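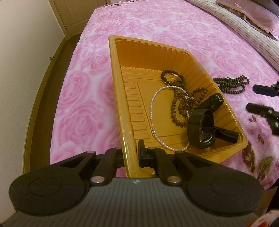
I spent most of the winter on a piece of software that decides whether a demonstration is worth keeping. It's the least glamorous part of what I do and it has taken more of my time than the policy training did, so I'm writing it down while I still remember why the code looks the way it does.

The setup is two hand-held grippers, each with its own wide-angle camera, used in ordinary rooms. A person picks things up and puts them down, both cameras record, and a pipeline turns the video into trajectories that a pair of arms can learn from. The task set I was working on was small objects in trays: beads, necklaces, watches, things that tangle and slide. The tray stays on whatever surface the room offers, often a bed.

I took over the pipeline in December. At that point it had three stages. The first recovered the camera path from the video and the inertial data. The second worked out the finger opening. The third lined up the left and right recordings so both grippers lived in the same coordinate system. After that the episodes went straight into a folder called "ready," and the training job read whatever was in the folder.

The first thing I did was count. We had 2,040 episodes in the folder. I wrote a script that replayed each trajectory in a plain 3D viewer and flagged anything where a gripper moved faster than a person's hand could reasonably go. It flagged 383 of them. I watched every one of those, which took most of a week, and nearly all were real failures.

Most of the failures were in tracking. Beds are hard for it. The tracker wants corners and edges that stay where they are, and a blanket gives it plenty of texture on a surface that moves. When you press down near a tray, the cloth shifts and the printed flowers shift with it. The tracker sees a few hundred good-looking features all slide a centimeter to the left and concludes that the camera went right. The inertial sensor disagrees, and the filter splits the difference, and you get a path with a small smooth error that no speed check will catch. The 383 I found were the cases where it went badly wrong. I was more worried about the ones where it went slightly wrong.

So I stopped looking at speed and started looking at closure. In this task the operator begins and ends every episode with the gripper held over a calibration card. If the tracking is good, the pose measured from the card at the end should match the pose the tracker has drifted to by then. I had been treating the card as a starting point only. Using it at both ends gave me one honest number per episode, in millimeters, and I plotted the whole set.

The plot had a tall narrow peak near zero and then a long flat tail. I set the threshold at 5 millimeters, after trying several values and looking at what fell on either side of each. Five is tight. For picking up a cup I would have used something much looser. For getting one fingertip under a strand of beads without dragging the strand next to it, five is already more than I would like.

The closure check has an obvious hole. An episode can drift out and drift back and end up with a fine number. To cover that I added a second check on the tray itself. A plastic tray with straight sides is a good thing to track against, because it's rigid even when the cloth under it isn't. I fit a rectangle to the rim in the frames where enough of it is visible, and ask whether the rim stays put in world coordinates during the parts of the episode where neither gripper is touching it. If it wanders, the camera path is wrong. If it jumps once and then stays, somebody bumped the tray, and that's allowed.

Telling a wander from a bump was the fiddly part. I tried a learned classifier first and it was a waste of two weeks. The version I kept is a change-point test that fits one step to the rim position and looks at what is left over. It has one parameter. When it gets a case wrong I can look at the curve and see why, which I could not do with the classifier.

The rim fit itself went through more rewrites than anything else in the repo. The lens is very wide, so a straight edge comes out as a curve near the borders of the image, and the first version assumed I could undistort the whole image and then look for straight lines. That works in the middle. Near the corners the undistorted pixels are stretched so far that the edge detector finds lines in the smear. What I do now is leave the image alone, project the candidate rectangle through the lens model, and compare it to the edges in the original picture. It's slower by a lot. It also stopped producing trays that were two meters long.

The gripper blocks its own view, and that took some handling too. The fingers and the linkage take up a large share of the lower image, and they're black with bright pins, so they make excellent features. They are also rigidly attached to the camera, apart from the opening and closing, which means that every feature on them tells the tracker that the camera is standing still. The old code masked them with a fixed polygon that somebody had drawn by hand for one gripper. It was slightly off for the other. I replaced it with a mask computed from the finger opening, since we already estimate that in stage two. Swapping the order of stages one and two to make this possible was a ten-line change and a full day of finding out what else depended on the order.

The second gripper needed its own mask as well. When both hands work close together, each camera sees the other tool come in from the side, moving independently of everything else. The outlier rejection mostly handles it. It fails when the other tool is close and large and the rest of the view is low-contrast bedding, and then the tracker can decide that the other gripper is the world. I mask it by projecting the other gripper's estimated pose into this camera, which is circular, because that pose comes from the same pipeline. I run it 2 times: once without the mask to get a rough answer, once with it. A third pass changed nothing I could measure.

For the alignment between left and right I moved away from the audio clap that the first version used. Operators forgot it, or did it off camera, or did it before one of the recorders had started. Both inertial sensors feel it when the two grippers are tapped together, so I cross-correlate the acceleration around the start and refine it with the calibration card. If the two estimates differ by more than one video frame, the episode is held back and goes to a person.

That review queue is the part people notice. I built the page for it on top of Xie, which is our in-house viewer, and it's deliberately plain. You see the two videos side by side, the two paths under them, and the number that caused the episode to be held. There are three buttons: keep, drop, and fix alignment. I had a fourth one for comments, and it filled up with notes I never read, so I took it out. A reviewer gets through a held episode in well under a minute unless the alignment has to be moved by hand.

The storage side changed less than I planned. Episodes live on the Arport server as before, but "ready" is no longer a folder. It's a query over the check results, and each training run records the query and the version of the checks it used. I had been asked by Zurance, who use a portion of the data for their own arm, why their results moved between two downloads a few weeks apart. The answer was that somebody had cleaned the folder in between and there was no record of what had gone. I didn't like having to write that email.

I retrained on the filtered set with nothing else changed. The policy got better at reaching and no better at grasping. The approach paths are visibly steadier, and the small sideways hunting just before contact has mostly gone. Once the fingers are on a strand, though, it does what it did before, which is close and lift and hope. With a thin necklace lying under a heavier one, it still brings up both as often as one. I don't think any amount of path cleaning will fix that. The demonstrations are fine, the people doing them separate the strands without trouble, and I suspect they are using something they feel through the handle that the camera never records.

There's also the question of what the filter does to the mix. Tracking fails more often on soft surfaces, so a filter on tracking quality removes more beds than tables. After the first pass our set had shifted noticeably toward hard, flat places, and those aren't the ones we were short of. For now I weight the sampling by surface type to undo it. That keeps the proportions right but repeats the surviving bed episodes more often, and I haven't yet worked out how much harm that does.

Next on the list is making the checks run on the recorder, or at least on the laptop beside it, so the operator finds out while still in the room. The closure number is cheap and could be shown within seconds. The rim check is too slow for that at the moment. Plultbridge, the small library I split the lens model into, has a branch with a lookup table that gets most of the speed back at some cost in accuracy near the corners, and I need to measure that cost before I merge it.

I also have to go back and rerun the checks on the oldest recordings, where the calibration card was an earlier print with a slightly different square size. I found the file with the dimensions yesterday, in a folder named "misc2."

Posted 8 March 2025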